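Gimum desk tidier, second look
28 September 2025

Short version: not yet. Keep your $700.

Long version, typed fast, the return window closes tonight. The Gimum is the small arm-on-a-post from Clirnen. Clamps to a shelf or table, learns where your stuff goes, puts it there. That's the pitch. Setup was fine. App is ok, asks for your location for no reason I could find. Took 210 minutes to get through the "teach me your room" part, and it forgot half of it after the update.

What it does well: pens. Remotes. Anything light, hard and lying by itself. It picked up a marker 100 times in a row on my test tray and dropped it once. I was impressed, I'll say that. Quiet too, could take a phone call next to it.

What it doesnt do: paper. Clear plastic. Anything under anything else. A cup it can see through may as well not exist. And it has no idea what a cardboard box is FOR. Is it trash? Is it storage? I don't always know myself, but I can open the flap and look.

So before anybody writes in to say theirs works great on a bare kitchen counter, please look at a normal desk. Big box, papers, mouse pad, the lot.
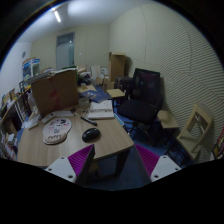

Same desk, more of it:
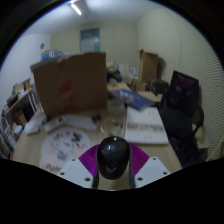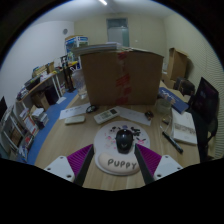 Kenna Haldane wrote back that I'm grading it against the wrong chore. Her Gimum does one job, sorting small parts into bins at the end of a shift at Skarkedside, and there it earns its keep. Same tray, same parts, good light. She wouldn't put one near a home office either. "You're asking it to decide what matters," she wrote, "and mine only has to decide which bin."

Fair. For a shop bench with one repeating task I'd bump the score up a notch. But Clirnen sells it with a living room on the package, so I'm scoring the living room.

Other gripes. The fingertip pads wear out quick and spares are always on backorder. Clamp scratches wood. Voice commands, skip them. The Menzies arm at $800 handles paper a bit beter but it's slow, I mean go make lunch slow, and it needs a clear run of table most people haven't got.

Gimum: 2 out of 5 at home, 4 on a bench. Mine's going back. Will try again when they fix stacked stuff.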